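A day out at the Brustholm mill open day

I'd been meaning to go to Brustholm for years. It's a working weaving mill at the bottom of a steep valley, and one day every summer they let people like me in to poke about. Natalia Cervantes from my sewing group had a spare ticket because her sister had a dental thing, so off we went on Tuesday, June 8, 2021, with a flask, two cheese rolls and far too much money in my purse.

Getting there

We took the train and then the 81 bus, which stops right outside the mill gates if you ring the bell at the chapel. Ring it any later and you're walking back up the hill! There's a car park too but it was full of coaches by half past ten, and I saw two people turning round in the lane looking very cross. Tickets are checked at the gatehouse and you get a paper wristband, then you wait in the yard until your tour is called. We were on the second one. The yard has a bench and a very good view of the weir.

The weaving shed

Our guide was Vivek Vashisht, who has been at Brustholm since he left school and walks at a terrific speed. He took us straight into the weaving shed, and oh, the noise. They hand you foam earplugs at the door and I'd only put one in properly, so I spent the first five minutes with a finger in my other ear. The oldest looms still running are from the fifties and they make a narrow striped cotton for deckchairs and aprons. The warp on the one we stopped at had 2923 ends in it, every one of them threaded through by hand when the loom is set up. I asked how long that takes and Vivek said "depends who's talking to you while you do it".

I could have stood there all morning watching the shuttle go. Natalia was more taken with the pattern room upstairs, which is all brown paper and string and smells of floor polish. There are big ledgers going back to the founding of the mill, with little snips of cloth glued in beside the order numbers. We were allowed to turn the pages of one of them (clean hands, no rings) and I found a green and cream check, order 3308, that I'd have bought ten metres of on the spot. They don't make it any more. I did ask. Twice.

Dyeing and finishing

Downstairs again for the dye house, which was hot and a bit of a squash with all of us in there. Seul-gi Kwak runs it, and she was brilliant, very dry and very patient with the small boy who wanted to know if you could dye a dog. She talked us through how they match a colour to a customer's sample, and why they always look at it by the window as well as under the lamps. I'd never thought about it, but it explains the navy skirt I once made that was purple in every photograph.

Finishing is next door: washing, pressing, hemming and folding. The scalloped edges are what I'd come for, to be truthful, as I've been trying to get a decent one on my own machine all spring and mine look like bite marks. Soledad Escobedo let me watch her do a whole side. Her tip is to stitch the curve first on a bit of stabiliser, trim afterwards with the smallest scissors you own, and never pull the fabric through from the back. I do pull, so that's me told. 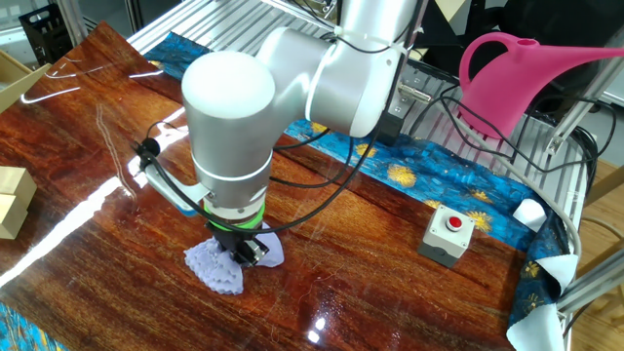 The shop and the café

I'd set myself a limit and you can guess how that went. The remnant bins are by the door and they're sold by weight, so it's worth having a really good rummage at the bottom where the heavier pieces sink. I got some of the deckchair stripe, a bag of cotton tape, and a length of a soft grey linen they call Patard that is going to be a summer shirt if I'm brave. Natalia bought buttons. She always buys buttons.

The café was my only grumble. Lovely soup (leek, with a proper crust of bread) but one till for the whole place and a queue out to the yard, and the scones had gone by one o'clock. If you've got an early tour I'd eat first and shop after. Or do what we did and have your cheese rolls by the weir.

If you're thinking of going

Wear flat shoes, as the stairs to the pattern room are steep and open at the back. There's no lift to that floor, but the gatehouse has an album of the ledgers you can look through instead. Photos are fine everywhere except the pattern room. They're running a hemming workshop in August with Soledad teaching, places through the gatehouse, and I've put my name down already. Natalia says she'll come if there's a scone in it.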